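Prista freestanding bath

The Prista is an oval freestanding bath from Zison with a glossy white finish and a deep basin. It has no panels or feet to fit and stands straight on a finished floor. The rim is wide and smooth all the way round, so it wipes clean with a soft cloth and warm water. Please don't use scouring powder.
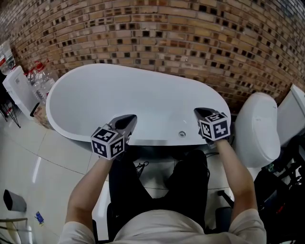
Prista in gloss white, overflow on the inside wall. Tiled floor and curved brick wall.

The overflow is a small round metal one and comes fitted. Waste and trap are sold separately; most customers choose the Trulla set, which has a 40 mm outlet. Taps are not included. The rim is not drilled, so you will need wall or floor taps such as the Wike range.

Delivery is to the ground floor by 2 people. Allow 10 working days. Check the bath before signing, and report any marks within 3 days.

Guarantee: 10 years on the shell
Colour: white only
Page updated 23/12/2025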